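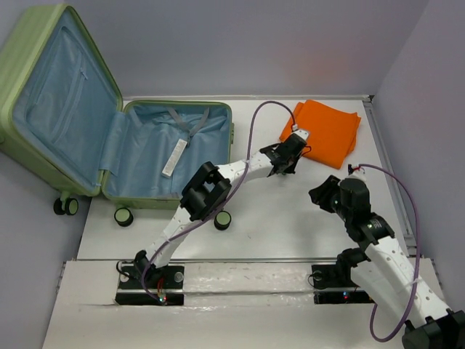 Yufang Yan
Product copy and returns desk, Randard Luggage

Home Luggage Packing Repairs Store

The Turnis Packing Cube Set

Packing cubes are bags you put inside another bag. I resisted them for years on exactly those grounds. Then I shared a suitcase with my sister for a wedding in February and spent the first evening sorting socks on a hotel bed, and I came home and asked Neema Makori in our workroom to make me something with a zipper on it.

Turnis is the result. You get 6 cubes: two large, two medium, one long skinny one for belts and chargers, and one marked LAUNDRY, which fills up faster than you'd like. The fabric is a thin ripstop nylon. The top panel is mesh, so you can find the gray T-shirt among your other gray T-shirts without opening everything at airport security.

They will not make your clothes weigh less. I get this email weekly. A full set of cubes holds the same sweaters you had before, plus 600 grams of cube if you count the storage pouch, and the scale at check-in counts the storage pouch.

The large cube takes five folded shirts, or three if you fold like me. Put the heavy ones down by the wheels, lay the medium ones over them, and use your suitcase straps if it has straps. Shoes go in last, in whatever gaps are left. We do sell a shoe bag (the Sindance), and it's fine, but so is a shower cap.

Neema ran the zippers open and shut 2000 times on a bench rig before she'd sign off. The pull tabs are oversized and a little ugly. She won that argument.

Colors: rust, navy, oatmeal. Oatmeal shows everything.

Care: cold wash, hang dry. Please empty the cubes first. We've had one returned with a banana in it.

Item no. 3113. Spare pull tabs are free from the returns desk, which is me.

Contact us | Shipping and returns | © Randard Luggage | Back to top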